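Drovstead Kitchen Simulation Group
Minutes, November meeting

Present: Malathi Kurup (chair), Annapurna Nadar (minutes), Gowda, Gillum (joined at 10:20, blamed the elevator)

1. Previous minutes
Approved, with one correction. Gillum did not "resolve" the drawer issue. Gillum closed the ticket.

2. Runaway gripper fault, counter tasks
Malathi summarized. The overnight batch was set for 2000 runs and stopped itself at 174. In 153 of those the arm picked up the cheese and carried it as asked. In the other 21 it closed on the cheese, paused as though reconsidering its career, and then swung the forearm across the counter at a speed the real arm would be ashamed of. The force limit is supposed to catch this. It logged a warning each time and let the arm carry on.

Gowda has traced it to the contact settings. The cheese is small and light, the fingers squeeze until they overlap it slightly, and the solver pushes back hard. The controller reads the push as a collision and tries to get away from it while still holding the cause. Gowda asked that the minutes not say "haunted cheese." Noted.

Gillum asked whether it matters, given that no actual espresso machine has been harmed. Malathi said it does. The same limit code goes onto the Skemik arm in the lab, and people stand next to that one. A stop that only writes to a log is a diary.

Agreed:
Limit trips now halt the arm and end the run. No automatic restart.
Nothing from this branch goes on the lab arm until 200 runs in a row finish without a trip.
Gowda to soften the grip and shorten the time step, one change at a time, please.

3. Wrong success marks
Annapurna found that some of the 21 bad runs were scored as successes. The checker looks at where the cheese is on the last step and has no opinion about how it got there. She will add a speed check and rescore the batch. Gillum's slide with the old success rate is withdrawn. Gillum would like it recorded that it was a nice slide.

4. Any other business
The lab's emergency stop button still has a mug in front of it. Gillum to move the mug. This item is carried over from last time.

Next meeting: same room, after the rescoring is done.

Attachment to item 2
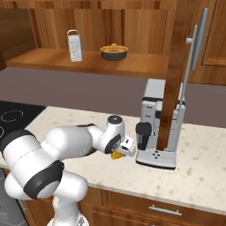
Simulated counter task: cheese at the gripper, espresso machine to the right.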